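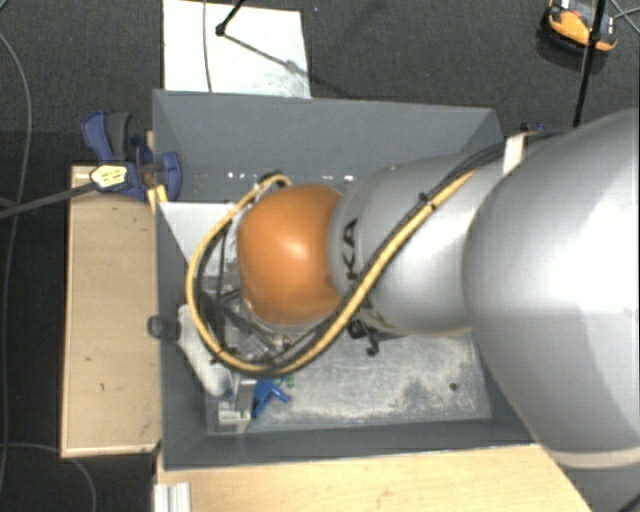 What is a prime number?

A prime number is a whole number bigger than 1 that you can only divide exactly by 1 and by itself.

I love primes because they're so stubborn! Take 71. Try sharing 71 marbles between 2 friends and you've got one left over. Try 3, try 5, try 7... there's always a leftover. So 71 is prime.

Now look at 49. It looks prime to me every single time, and it still catches me out (I'm a grown-up!), but 7 times 7 is 49, so it isn't.

What about 2? Yes, it's prime, and it's the only even one. Every other even number can be split in half, you see.

Here's a big one to try at home: 277. You don't have to test every number, phew. Just try dividing by 2, 3, 5, 7, 11 and 13. You can stop there, as 17 times 17 is 289 and that's already too big. If none of them goes in exactly, you've found a prime. Grab some scrap paper and have a go!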